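Blog > Around the House > Sorting & Clearing

Search this blog Type and hit enter

The great stuffed animal sort

Mon 23 November

So I finally did the stuffed animals. I've been saying I would since May, when I pulled the big storage tub out of the hall closet, looked inside, and pushed it right back in again with my foot. The kids are past the stage of sleeping with the whole zoo, the closet door hasn't shut right in ages, and we have family coming to Vurnton for the holiday who will need somewhere to hang a coat.

I gave myself one afternoon and a pot of coffee. My system (if you can call it that) was a keep pile, a give-away pile and a pile for anything that needed washing or sewing before I could decide. The third pile got big fast! I am a terrible softie about toys with faces, and "needs a wash" is a very handy place to put something when you can't say goodbye to it yet.

What surprised me was how much the fabrics matter. The smooth short-pile ones, the basic teddy bears, come up fine with a damp cloth and a bit of dish soap. Long fur is another story. It mats if you so much as look at it, and it holds on to dust and cracker crumbs and whatever else lives at the bottom of a tub. I go over it with an old soft hairbrush, a little at a time, starting at the tips and working in toward the body. 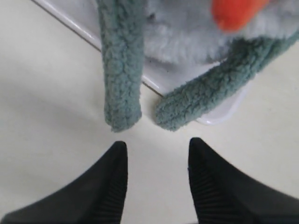
Then there's the nubby, curly stuff, the kind that looks like a sherpa jacket. I love it. It's my favorite thing to squish, and it hides wear really well, but please don't brush it! I did that to a lamb years ago and she went from curly to frizzy in one go and stayed that way. Now I just pat that sort of fabric with a wet washcloth, press it in a towel and let it air dry. If a toy has fluffy fur in one place and curly arms or legs in another, you sort of have to treat it like two toys. Brush here, pat there. It's slow, but I had a podcast on.

For the washable ones I use a zippered mesh bag, cold water, gentle cycle, and no dryer. I hung them over the tub by clothespins and my youngest was horrified, so now they lie flat on a towel, which takes longer but keeps the peace.

The storage side was easier. I bought 6 of the clear Plustico bins with the snap lids from the hardware store on Fehr Street and ended up only needing half of them (the rest have already been claimed for craft supplies, don't ask). Clear is the way to go. If I can't see what's in a bin I will buy it again, I know this about myself.

The final score was 15 keepers, plus two full bags for the thrift shop over in Gastel. They're picky about stuffed animals, so call first if you're going. Tags on is best, no stains, and nothing with a battery pack inside.

I still have the wash pile to finish. There's an old rabbit in there with a seam split under one arm and I can't find thread that comes anywhere near the right gray. But the closet door closes! I've been opening and shutting it all day. Next up is the shelf with the board games, and I already know there are pieces missing from every single one.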